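Do you really need linen spray?

June 8, 2023 | By the Rirkau household desk
14 comments | Share

Every spring the shops fill up with sprays that promise fresher sheets. I tried the Vatmont one through May and I'm not convinced. It smells of pear drops for an hour, then it smells of sheets.

Thread count is the other one. Packets shout 2000 at you, and I've yet to sleep any better on it than on a plain 200 cotton. Anything over 300 is mostly sales talk, if you ask me - buy what feels right in the hand and check the seams.
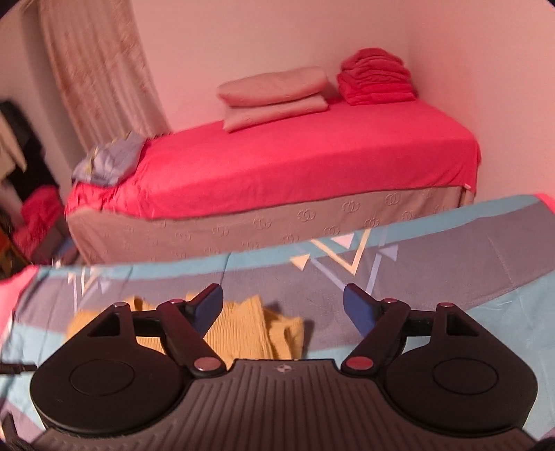 BEDROOMS & LAUNDRY

Fabric softener gets no praise from me either. It leaves a coating, and towels suffer most. Half a cup of white vinegar in the rinse is the usual advice, though I can't say I notice much. Using less powder did more.

What does work is dull. Two sets of sheets per bed, a hot wash if the label allows it, and the covers left turned back until after breakfast. Fitted sheets never fold neatly, whatever the videos say. Roll them.

Contact us | © Rirkau 2023 | Back to top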